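Bread swap moves to Tuesday

Quick one, printer is playing up again. July swap is now Tuesday, 5 pm, side door at Andero hall. Same deal as always: bring a loaf, take a loaf. Maysoun Zein is doing her seeded rye, get there early.

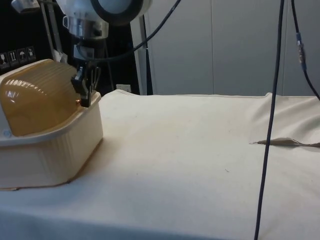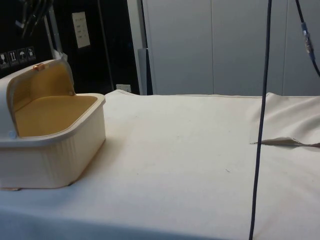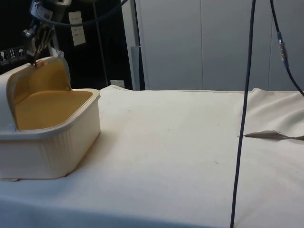
Starter jars: 3 left, ask Torquil Innes. Feed it the night before, NOT the morning of. Last time we had a lot of flat rolls. Flour order goes in right after the swap so get your sacks down on the list, white or wholemeal, and write clearly pls. Door code is 3211 til end of the month.

Francine Bélanger still wants her big proofing basket back. Also somebody's apron, blue stripes, hanging in teh kitchen. Parking at the back only, the front is being resurfaced.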